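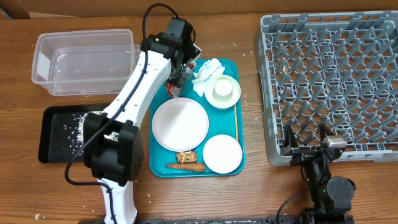
Clearing a lunch tray at our Burnum table: plates, cup, napkin, a chopstick and plenty of rice.

Come bus tables with us! (paid, part-time, Burnum)

We use cookies to remember your settings. Accept / Manage

So I run the tray return at Fluketti, the lunch hall on the ground floor of the Shawky building, and I'm looking for 2 people to join us in May. If you've ever stood at one of those return windows and wondered who deals with the stuff you leave behind, well, it's me, and it could be you too!

The job is clearing trays. You take the trash off first (wrappers, napkins, whatever got folded up and stuck under a plate), then chopsticks, then cups and saucers, then the plates, big ones before small ones. Food scraps go in the scrap bin. We serve a lot of rice, and I mean a LOT, so please be the kind of person who can see rice on a table and just wipe it up without getting grumpy. It gets everywhere. I've found it in my shoes at home.

After that you load the rack. I'm picky about the rack, sorry in advance. Plates stand up between the pegs, all leaning the same way, and no doubling up even when the line is long. Cups go upside down in a different rack, and if you put them in with the plates I will come over and move them. 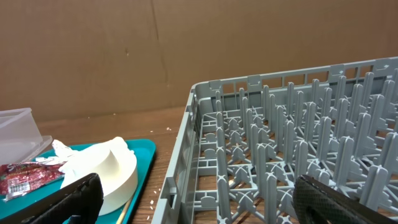
An apparently empty dish rack next to one of our teal trays.

Hours are 11:00 to 2:30, with a free lunch before you start. We clear 108 trays on a slow day and it can feel like three times that when soup is on the menu. You don't need experience. We'll spend your first 2 shifts working side by side, and I'd much rather have somebody careful than somebody fast (fast comes later, promise). You'll be on your feet, your hands will be in and out of gloves, and you should be okay lifting a full rack with a partner.

To apply, write me a few lines about yourself and which days you can do. No resume needed. Drop it at the Derard desk, room 137, or use the contact link at the bottom of the page.

Comments (3)

plumtree: Is the free lunch the regular menu or a staff thing?

ricebowl_fan: Did this for a summer, she is NOT kidding about the rack. Nice crew though, I'd go back.

mk_burnum: Can I apply if I can't start until the middle of the month?

Contact | © Fluketti, Burnum | Back to top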